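March 17, 2024

Up before six because the dog next door was going again. Made coffee and finished the heel of the bread. Rain all night, and the gutter over the back steps is spilling in the same place as last spring, so the patch I put on did nothing. I moved the bucket and left it.

Spent the morning on the seed order. The Wiltolen catalog raised the price on the runner beans again and dropped the yellow ones I liked. I went through last year's notes to see what was worth repeating. The kale did well until August and then the bugs got it. The carrots were short and forked. Chepkoech says that bed has never been dug deep enough and she is probably right, but she isn't the one who would be digging it. I put down two kinds of bean, one squash, beets, the small tomatoes and no carrots. It came to 50 dollars with the shipping. I took off one packet of flowers and then put it back on.
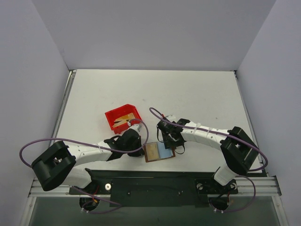
The allotment rent is due at the end of the month and I still had not cleared the table in the spare room, where all the paper for it goes. So that was the middle of the day. I have been putting it off since Christmas. There were three years of letters from the Gresden office, most of them saying the same thing about hoses. There were also receipts, two maps of the plots that do not agree with each other, and a bag of labels with the ink gone. I threw out most of it. What I want in there is a plain white top with pale gray walls around it and nothing pinned up, and I wrote that down on the list for when I get to painting. At present the walls are the green we inherited, with four old nail holes over the radiator. A gray can wait until the beds are in.

I found the water agreement at the bottom of the pile. It says each plot gets the tap on alternate mornings, which I had been telling people for a year and had started to doubt. I will take a copy to show Imani Kinyua, who has the corner plot and was the one asking. I also found my old gloves, stiff as boards. I put them in to soak, and by supper one of them was usable.

Lunch was soup from the freezer. I thought it was the lentil and it was the leek. Fine either way.

The rain stopped a little after two and I walked down to look at the plot. Standing water at the low end, as usual, up to the second row of bricks. The garlic is through, all of it as far as I can see, and the broad beans I had given up on are showing. Something has been at the compost again. The lid was off and lying in the path. I put it back with two bricks on it this time. The Lamptey shed has lost a piece of its roof felt, and I left a note under the door.

I dug for an hour at the dry end and stopped when my back told me to. It is heavy soil and it was too wet to be doing it properly. I turned over one strip along the fence and pulled out the bindweed I could reach. The roots go under the fence and come from the other side, so I am only ever taking half of it. There is a new person over there and I have not met them yet. I should go around and say hello before I say anything about bindweed.

Imani came by while I was cleaning the fork. She wants to put in raspberries along her north side and asked if I thought it was too late. I said no, as long as the canes go in this month. She had been offered 20 of them by a cousin and does not have room for that many. I said I would take some. We talked about the shared order for manure, which is 200 dollars for the load, delivered to the gate. Last year it sat at the gate for two weeks and half of it ended up on the road. This year I would like to have the barrows ready on the day. She said she would ask the others. I said I would ring Drallorton about the delivery date and whether the smaller truck can get past the bend. 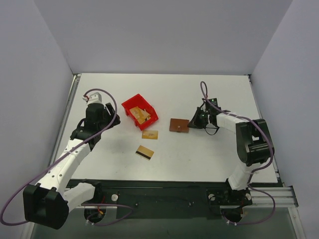

The other question is who pays when. Last time I put up the whole amount and was still being paid back in August, in coins mostly, and once in eggs. I don't mind the eggs. But I would like the money in hand before I make the call, and Imani agreed to that before she went. I will write it on the board by the gate so it doesn't have to come from me one person at a time.

Got home with wet socks. Took the boots apart on the back step, laces out, insoles on the boiler. The left one is splitting where the tongue joins. I glued it in the fall and the glue has held, and the split has started again just beside it. I will get this season out of them and then look for another pair.

Chepkoech Rotich rang after supper and we talked for a long time, mostly her sister's house, which now has a buyer. She asked what I was growing and I read her the list. She said no carrots? I told her no carrots. She is coming up at the end of next month if the car passes its inspection, and she says she will bring her own spade.

Read for a while, page 132 — slow going, too many cousins in it. The wind is getting up again. Seed order is in the envelope by the door. Need stamps.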